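Robot Software, Unit 6: Grasp state and when to replan
Course handout, Gondham Technical School
Sep 24, 2021

In Unit 5 we planned one motion and executed it. With cloth this is not enough, as the object changes its shape while we hold it. Today we look at how the planner decides between three states: free, pinched and lost. Please have the Bech package open during the lecture.

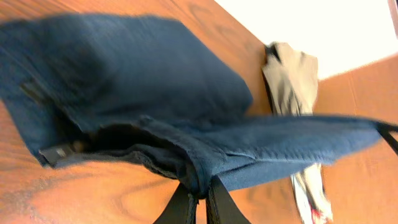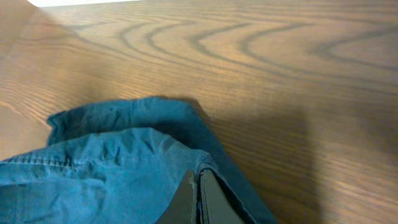 Both wrist views have blue cloth between black fingers, on wood.

Duvska asked after the last lecture why we do not simply read the finger width and forget about the camera. It is a fair question, and the same student added that on rigid blocks the width was always sufficient. With a block, yes. But one thin layer of cloth gives a width very near to zero, and the encoder noise is of the same size. So the width alone cannot separate "pinched" from "lost".

6.1 The estimator

The node grasp_state takes two inputs, the finger width and a small image patch between the fingertips. It runs at 80 Hz, but the patch arrives more slowly, so between patches the last value is kept. Be careful with old values: if the time stamp is too old, the node must answer "unknown", and the planner must stop the arm.

6.2 Replanning

The planner is called again only when the state changes. In the first version we called it at every cycle, and the arm was trembling. Set the limit of samples to 1,000 and keep the random seed at 777, otherwise we cannot compare your results.

6.3 To do before the next lecture

Run the Drovevo log with the patch input switched off, then switched on. Write down where the two state sequences differ. Half a page is enough. The larger exercise on folding comes in November.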